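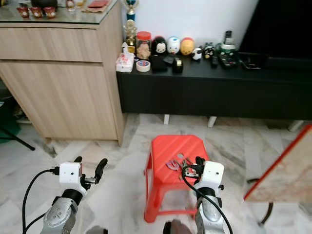
Brisbane, 2018-01-10

Reading time: 2 min

# Cirkura Keys

Cirkura Keys is a set of 1087 demonstrations of a two-armed robot handling a bunch of keys in a home. Every one was made by remote control. The operator holds a pair of Reso hand controllers, and the arms copy the movement of each hand.

This README covers release 2. Release 1 from December should be deleted, as the left and right gripper values were swapped in part of it.

## What is in the download

- `episodes/` - one folder per demonstration, with head camera video and joint positions for both arms
- `splits/` - training and test lists
- `notes.csv` - operator initials, task code and any remarks
- `LICENCE.txt`

There are four task codes:

- `pick` - close on the keys and lift them clear
- `place` - set the keys down and open the gripper
- `turn` - rotate the bunch without lifting it
- `pass` - move the keys from one gripper to the other

## How the demonstrations were recorded

Recording starts when the operator presses the left pedal and stops when it is pressed again. Operators were asked to work at a steady pace and not to correct a bad grip more than once. If the second try failed, the episode was kept and marked `fail` in `notes.csv`.

Furniture was left where it stood and shelves were not cleared. We wanted an ordinary background - models trained on our earlier bench recordings did poorly as soon as there was anything behind the work. 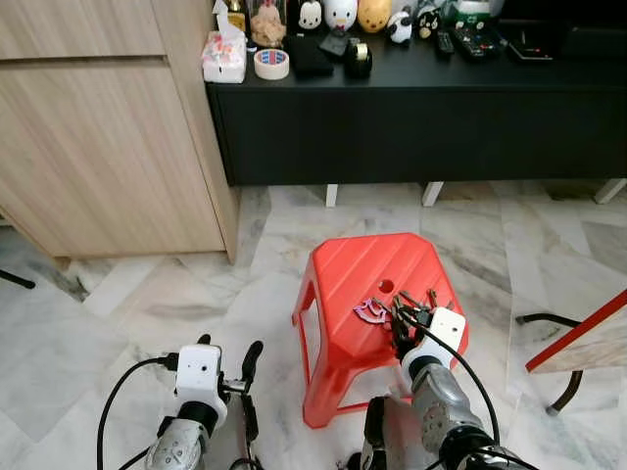 Gripper values are stored as opening width, scaled from 0 (closed) to 1 (fully open). Keys make these values hard to read on their own, as the fingers can stop early on a key lying on its side. With the right gripper down among the keys like this, check the video before treating a mid-range value as a grasp. The purple tag sits to the left of the keys here and is a handy thing to follow when checking whether the bunch has turned.

## Known problems

- Joint positions lag the video in the first eight episodes of the `turn` task. Skip them or shift the video yourself.
- The gripper often hides the keys from the head camera. There is no wrist camera in this release.
- Floor reflections upset the Sison depth estimator, so no depth files are supplied.

## Contact

Trilok Nigam looks after the recordings and Naveen Singhal the loading scripts. Please put the episode number in the subject line.

## Comments

**alter_ben:** Does the loader work with Alter joint files, or do I need to convert them first?

**Naveen Singhal:** Convert first. The script is in the tools folder.

**mags_r:** Is `fail` set per episode or per attempt?

**Trilok Nigam:** Per episode.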